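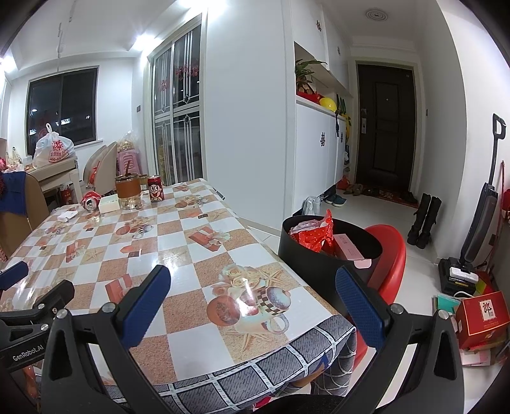 A tablecloth printed with starfish, roses and teacups.

How a Fishing Season Works

Wild fish and game animals belong to the public. A state wildlife agency looks after them and writes the rules for catching them. One of those rules sets the season, meaning the part of the year when a certain kind of fish may be caught and kept. When the season is open, people with a license may fish for it. When the season is closed, any fish of that kind must go back in the water right away.

Why seasons close

Most seasons close while the fish are spawning. Spawning is when females lay eggs and males fertilize them. Many fish gather in shallow water to do this, where they are easy to catch. If too many adults are taken at that time, fewer young fish hatch, and the population gets smaller in later years.

Take walleye in Fandholm Lake. They spawn in early spring over gravel near the north shore. The season there is closed until May. By then most of the eggs have hatched and the adults have moved back to deeper water.

How biologists count fish

A lake cannot be drained to see what is in it, so biologists use a method called mark and recapture. They catch a group of fish in nets, clip a small piece from one fin of each, and let them go. Later they net the lake again. The share of clipped fish in the second catch lets them work out the total.

Suppose 60 fish are marked. In the second catch, one fish out of every three has a clipped fin. That means the 60 marked fish are one third of the population, so the lake holds 180 fish of that kind. Real lakes hold many more, but the math is the same.

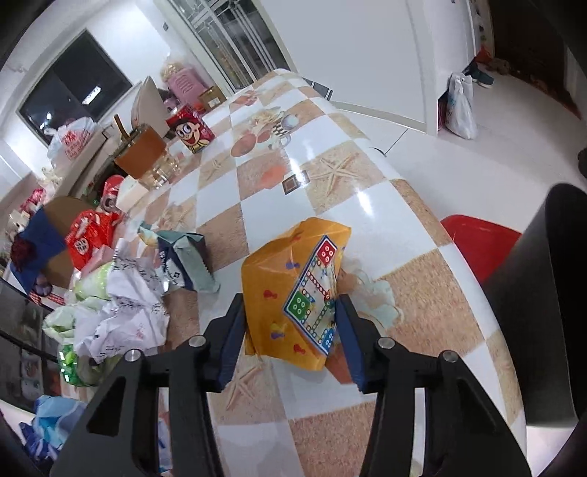 Dice and pawns on a yellow ludo package.

Other rules

A season is one tool. Agencies also use these:

Bag limit - the number of fish one person may keep in a day. On the Brostlow River the bag limit for trout is three.

Size limit - the shortest fish that may be kept. On Fandholm Lake a walleye must be at least 19 inches long, measured from the tip of the nose to the end of the tail. Shorter fish are let go so they can spawn before they are caught.

Gear rule - the kind of equipment allowed. Rakena Creek is open to artificial lures only, so worms and other live bait may not be used there.

Who decides

Biologists write a report on each lake or river and suggest changes. The agency posts the suggested rules and holds a public meeting. Anyone may speak at it, including children. A board then votes, and the new rules are printed in the fishing guide for the next year.

Rules differ from one lake to the next - check the guide for the exact water before you fish.

Words to know

Spawn: to lay or fertilize eggs in water.
Population: all the fish of one kind living in one place.
Bag limit: the most fish a person may keep in one day.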